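# Capítulo 4. La carrocería con estructura de madera

Antes de que las prensas escupieran techos enteros de un solo golpe, un automóvil se construía en buena medida como se construye una barca: alguien escogía un tronco, lo dejaba secar con paciencia y le iba sacando costillas, montantes y travesaños. Sobre ese esqueleto se clavaba después la chapa. ¡Y qué esqueletos! Quien haya visto un coche de los años veinte desnudo, sin paneles ni tapizado, sabe que cuesta volver a mirar la pintura.

En este capítulo entraremos en el taller del carrocero. Nos servirá de hilo conductor la berlina Kulto que la casa Amundsen carrozó para un médico rural, y que Berenice Cervantes y Wilfredo Villanueva desmontaron pieza a pieza hace unos años. Su inventario recoge 62 piezas de madera, 60 de ellas originales, y es una delicia de lectura (volveremos a él en el apartado 4.3, con los croquis de las puertas delante).

El fresno era la madera preferida para el armazón, porque aguanta bien los golpes, admite el curvado al vapor y sujeta los tornillos con firmeza. Pero no estaba solo. En los suelos se recurría a tablas más baratas, y en los salpicaderos y molduras el carrocero se permitía lucirse con nogal, caoba o arce, a veces de veta rizada, que bajo el barniz parece moverse con la luz. 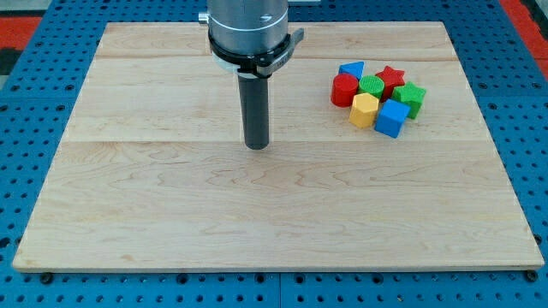
*Figura 4.1. Tablero de arce formado por tres tablas encoladas canto con canto.*

El encolado de tableros merece atención aparte. Una pieza ancha de una sola tabla tiende a abarquillarse, y además pocas veces se encuentra limpia de nudos. Unir varias tablas estrechas permite repartir las tensiones y elegir el dibujo - un arte en sí mismo, como veremos. Maj-Britt Kvam, maestra carrocera en Skultuvia, pedía a sus aprendices que presentaran las tablas en seco y les dieran la vuelta una y otra vez antes de abrir el bote de cola. Algunos tardaban una mañana entera, y ella encantada.

También conviene pensar en las horas. Los libros de cuentas de Amundsen atribuyen a una berlina cerrada 2,584 horas de trabajo, de las que aproximadamente 52 se iban solo en ajustar las puertas. ¡Más de una semana de oficio para que una puerta cierre con ese golpe sordo que tanto nos gusta!

**Al terminar el capítulo, el lector podrá:**

- distinguir montantes, largueros y cerchas en un plano de carrocería;
- escoger la orientación de la veta según el esfuerzo de cada pieza;
- reconocer las uniones más comunes y sus averías típicas;
- decidir cuándo se injerta una pieza y cuándo se sustituye.

## 4.1 Leer la veta

Empecemos por el montante central, que soporta las bisagras de la puerta trasera y recibe un tirón cada vez que alguien la abre. La fibra debe correr a lo largo de la pieza, de abajo arriba, sin escaparse por los cantos.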